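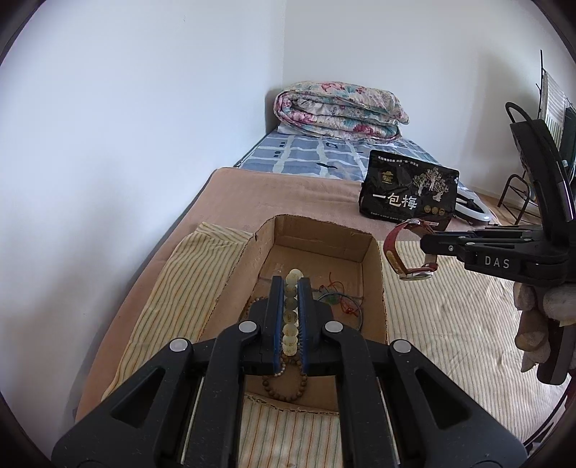 Darragh Kinsella maintains that anyone who can tidy a jewelry box can teach a machine to do it, and that the teaching is the easy half. He said so at the first planning meeting for the Flukutby course, and has since been asked to grade the lab reports.

Chapter 4
Teaching by Hand

4.1 What the hand knows

You have been picking things up for most of your life and you are very good at it. You are much worse at saying how. Ask a roomful of students to write down the steps for lifting a string of beads out of a box, and most of them will produce "grasp the beads" followed by "lift the beads." A few will add "carefully." None of this is any use to a controller, which wants to know where the fingers go, at what angle, how far they close, and when.

Chapter 3 dealt with writing such things out as code. This chapter deals with giving up on that and showing the machine instead. The name for it is learning from demonstration, and the idea is older than the computers that now do it. A person performs the task, the motion is recorded, and a program is fitted to the recordings in the hope that it will do something similar when the box has moved a few inches to the left.

There are several ways to record the motion. In kinesthetic teaching you take hold of the arm itself and push it through the task, which builds the shoulders. In teleoperation you sit at a leader device, or hold a controller, and the arm follows. In the third way there is no arm at all: you carry a gripper in each hand, with a camera on it, and do the job yourself through its fingers. A demonstrator with one pair of these can work anywhere there is a surface, including the bed in a spare room, with a cardboard box for a workcell. We will spend most of our time on this third method.

4.2 Beads, string and straps

The lab exercises use soft and linked objects on purpose. A block has one shape. A bead bracelet has as many shapes as you have patience for, and it picks a new one each time it is put down. With two fingers closed on a strand, the part between the pads is under your control and the rest does as it likes. Thin string is worse, especially with a pendant attached. A watch strap sits somewhere in the middle: it bends, but it has opinions about which way.

Yoga Sopacua's group at Stosorham collected 300 demonstrations of a sorting task before noticing that their best demonstrator always paused just before closing the fingers. The trained policy paused too, at length, over every object, like a man choosing a melon. They re-recorded the set. Exercise 4.6 uses both versions, and you should be able to tell them apart from the gripper-width plots alone.

4.3 What a demonstration leaves out

A recording keeps the path of the gripper, the opening of its fingers and the view from its camera. It does not keep what you were thinking, or the small tug you felt when a strand caught on something. If you corrected for that tug, the learner sees a wiggle with no cause, and may decide that wiggling is part of the job.

Before starting the Pindent data set, set aside an afternoon and record ten demonstrations of your own. Watch all ten. Most people find this about as enjoyable as hearing their own voice on an answering machine, and for the same reasons.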